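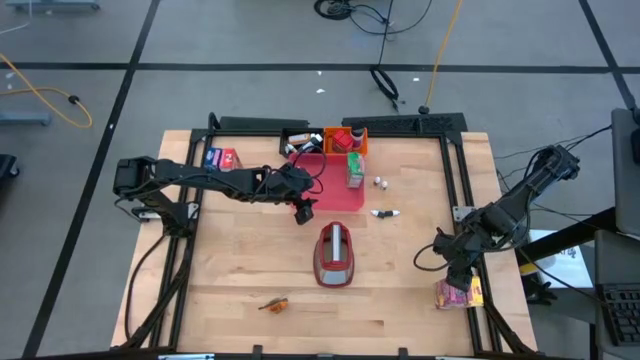 Introduction to Networked Computing
Handout 7: Backing Up and Restoring Files over a Network

Revised April 6, 2019

Purpose of this handout

This handout supports the seventh lecture and the laboratory session that follows it. It covers the main kinds of backup, the preparation of a backup schedule, and the procedure for restoring files to the same machine or to a different one. Students are expected to have read Handout 6 (File Permissions and Shared Folders) before attending.

The laboratory exercises use the Keskin backup client, which is installed on all machines in the Varnby Building. The principles apply to most other backup programs, although the names of menus and buttons will differ.

1. Terms used

Source. The folder or drive that is to be copied.

Destination. The place where the copy is kept. In this course the destination is always a folder on the Lavach file server.

Job. A saved set of instructions that tells the client what to copy, where to copy it, and when.

Retention. The length of time a backup is kept before the client is allowed to delete it.

Restore. The process of copying files from the destination back to a working machine.

2. Kinds of backup

A full backup copies every file in the source each time the job runs. It is the simplest kind to restore, but it takes the most time and the most storage.

A differential backup copies every file that has changed since the last full backup. Each differential is usually larger than the one before it. To restore, the user needs the last full backup and the most recent differential.

An incremental backup copies only the files that have changed since the last backup of any kind. Incrementals are small and quick to make. To restore, the user needs the last full backup and every incremental made after it, in order. If one incremental is damaged, the changes it held are lost, and later ones may not restore correctly.

Students frequently confuse the second and third kinds. The question to ask is, "Changed since when?"

3. Synchronization and backup

A synchronized folder keeps two locations identical. When a file is deleted in one location, the deletion is carried to the other. Synchronization by itself should therefore never be recorded as a backup in laboratory reports. Some synchronization services keep earlier versions of files for a limited period, and where this is the case the report should state the period.

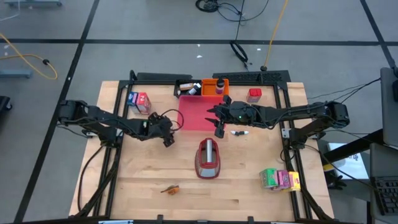 4. Planning a job

Before opening the client, write down the following:

The source folders, with their full paths
The approximate total size of the source
How often the files change
How much work the owner could afford to lose
How long old versions must be kept

The fourth item decides the schedule. A user who can afford to lose one day of work needs a daily job. The fifth item, together with the size of the source, decides how much storage to request.

Worked case. A source folder holds 600 MB. A full backup is made once a week and kept for two weeks, so that two full backups are stored at any time. The daily incrementals kept over the same period add a further 65 MB each, and there are 12 of them. The storage needed is 1200 MB for the full backups and 780 MB for the incrementals, or 1980 MB in total. A request for 2000 MB would technically be enough but would leave almost no room for growth. Students should explain in their reports how much additional space they would request.

5. Creating the job

Log in to the laboratory machine with your course account. Open the Keskin client and choose New Job from the File menu. Give the job a name made up of your account name and the word "lab7", with no spaces.

On the Source tab, click Add and select the folder named Coursework. Leave the box marked "Include hidden files" checked.

On the Destination tab, select Network Folder and choose your own folder on Lavach. The port number should read 2966. If the field is blank, enter the number by hand. Click Test Connection and wait for the confirmation message before going on.

On the Schedule tab, select Manual. Scheduled jobs are not permitted on laboratory machines.

Click Save, then Run Now. When the job has finished, open the log and check that the number of files skipped is zero. A file that is open in another program is normally skipped, so close all documents first.
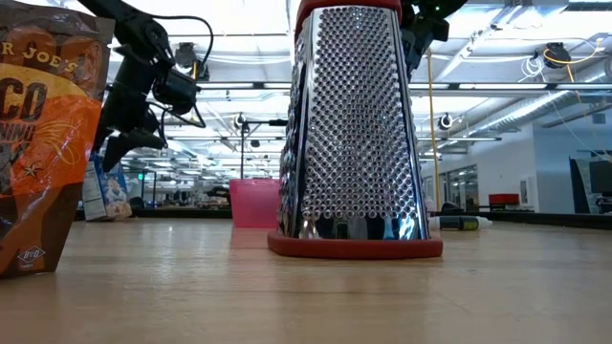 6. Restoring

A backup that has never been restored has not been tested. Every job created in this course must be followed by a trial restore.

Choose Restore from the main window and select the most recent backup. Do not restore to the original location. Select Alternate Location and create a new folder on the desktop named Restored. When the restore is complete, open at least three files of different types and confirm that their contents are readable. Compare the folder sizes, and record any difference in your report.

File permissions may not carry over when files are restored to a different account. See Handout 6, Section 4.

7. Common faults

"Destination not found." The machine has lost its connection to the server, or the folder name was typed incorrectly.

"Access denied." The job points to another student's folder, or the course account has expired. Accounts from the August session are no longer valid.

"Archive incomplete." The job was stopped before it finished. Delete the archive and run the job again.

8. Laboratory report

Submit one report per student through the Amdale course page. The report should include the plan from Section 4, a copy of the job log, and a short account of the trial restore. Reports without a job log will be returned unmarked.

Reading for the next lecture: Handout 8, Compression and Archive Formats, Sections 1 to 3.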